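Nestus slotted work table, eight months in

I fix up old desktop computers in my garage and give most of them away, and for years I did it on a folding card table with a bath towel thrown over it. You can guess how that went. Screws rolled into the towel and came out in the wash. The table bounced every time I leaned on a case to pop a stubborn panel. One Sunday a leg folded while I was getting coffee and I came back to a perfectly good tower face down on the concrete, and that was the end of the card table.

So I went shopping, and I spent way too long at it. My brother-in-law Lyle Hutchins swears by his Skandham bench, and it is a lovely thing, but it's a solid slab of hardwood and I'd have to sell a kid to get one. Jansen makes a steel one that everybody seems to recommend for garages. I went and leaned on it in the store and it was cold and loud, like setting things down on a filing cabinet. The Nestus has an aluminum top made of slats with grooves running between them, and I kept going back to look at it. I finally ordered one through Nustora in the fall.

Putting it together took me an evening. The instructions are drawings only, no words at all, and step 12 shows a bracket going on in a way that is just plain wrong. I put it on that way, took it off, put it on the other way, and then it fit. The bolts are decent and the bag had a couple of spares in it. You'll want a real hex driver, though, because the little L-shaped key in the box had rounded off before I finished the second leg. Get somebody to help you flip it over at the end! I did it by myself and my back had opinions for a week.

Now the good stuff. It doesn't wobble. I can put my whole weight on the corner of a case and the table just stands there. My garage floor slopes toward the door and the screw-in feet took care of that in a few minutes with a level. The height is right for me standing (I'm five foot six) and a little high if you like to sit, so I bought a taller stool.

The slats are the thing I was least sure about and they're what I like best. A screwdriver laid in a groove stays put. I line up the case screws in one groove and the drive screws in the next one over and they're still there when I come back from supper. It wipes clean, too. Old computers are full of that gray felt, you know the kind, and on the towel it just got ground in. Here I run a shop vac down the grooves with the skinny nozzle and it's done.

What I don't like: tiny screws. The regular ones are fine, but the really small laptop ones drop down into a groove and lie flat at the bottom, and you need tweezers or a magnet on a stick to get them out. I use a little magnetic dish now for laptop work. The bare metal will scratch a glossy case if you drag it, so lift, don't slide. And it's metal, so don't go powering up a loose board right on top of it. I keep a scrap of cardboard handy for that. Oh, and the finish on the ends of the slats was a bit sharp on mine. I went over them with a file and they've been fine since.

I did write to the company about the step 12 thing. A woman named Ingrid Rosenthal wrote back the next day, very nice, and sent me a corrected drawing, which I'd already figured out by then but I appreciated it. She also mailed me a new hex key without my asking. It's the same kind as the first one, so I can't say I've used it.

A few people have asked me about size. A full tower will lie down on it fine, and I've never felt like one was going to tip off. If you do more than one machine at a time like Lyle does, you might want the longer version. I don't have that kind of room with the car in there (it's 47 inches from my wall to the bumper, and I checked that twice before ordering).

Would I buy it again? Yes, and I'd pay for the better hex driver the same day. I'd take off half a star for the drawing and the sharp ends. It's been through a winter in an unheated garage without a speck of rust and I use it most evenings.

Old towers are what I bought it for, and they're still most of what ends up on it. I like to work with the case flat on its side and the panel off, so everything faces up at me and I can get both hands in. On this black one the memory slots are empty and the processor is sitting in its socket with no cooler on it, and that's just when I don't want a table that shakes. The blue plastic drive rails are my favorite part of a case like that — no screwdriver, no tiny screws, nothing for the grooves to eat.

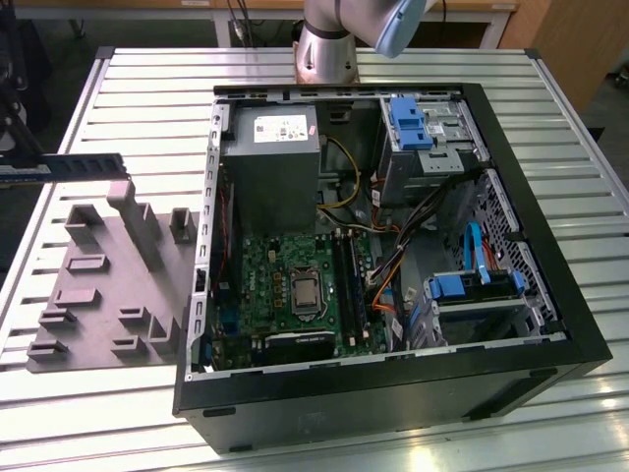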